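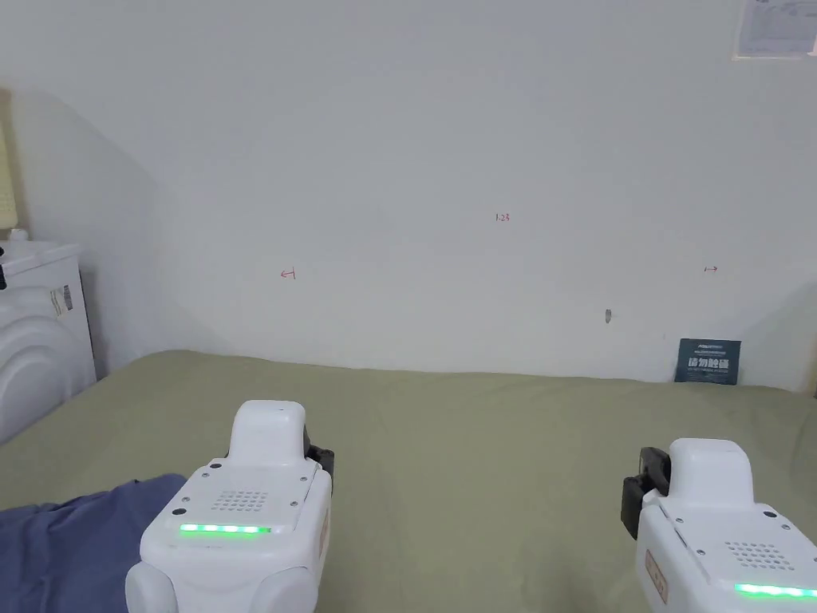 Green cover, Thursday. Dark blue piece at lower left, navy card against the wall at back right.

**Thursday, after lunch – cover cloth, lot 207**

The Jeltier cover is on and I remain unconvinced. The sheet that came with it says "lies flat without ironing." Look along the far side, where the green meets the wall. The line wanders, and there are soft wrinkles all the way along it. Whether that's the cloth or the way we put it on, I can't say from one fitting, and I don't think Jeltier could either.

The color I'll grant them. Sage against the off-white wall is easy to look at, and the dark blue cloth stands out on it well enough even bunched up in the corner. The old Walon cover was navy, and blue things vanished on it. I lost an entire morning to that in July and wrote two grumpy pages, see further back.

What I don't accept yet is the claim that the new one "won't drag." For folding, the cover has to stay put while the piece on top gets pulled about. Someone at Promunbridge passed on that theirs held fine after a week. Held fine compared to what? They have a different top under it and, as far as I know, they only fold small stuff. I want our own numbers before anyone orders a second one.

Plan, such as it is:

- Mark the cover and the top underneath with a chalk line on the near side.
- 11 folds with the dark blue piece, starting crumpled each time. No smoothing the cover in between, please. If you smooth it, write it down.
- Measure how far the marks have moved apart. More than 2 cm and I call it a fail.
- Wash at 40, put it back on, do the lot again.

The wash is the part I expect to go badly. The Walon came out shorter one way than the other and never sat square again. Jeltier's sheet says preshrunk. So did Walon's.

Owino folding order or ours? I'd stay with ours for this. Owino starts with a long pull toward you, which might be a fairer test of the cover, but then we couldn't compare with the old pages. Could do a short Owino run afterward if there's patience left.

About the card: it can stay at the back right while we fold. If it falls over, note which fold it was. I was told it makes a good tell-tale for the cloth creeping. Maybe. It could just as well go over when a sleeve or a hem catches it, so I'm not going to read much into it either way.

Still to do: chalk (the box is down to stubs), and find the long ruler. The short one is useless for this, the first centimeter has worn off.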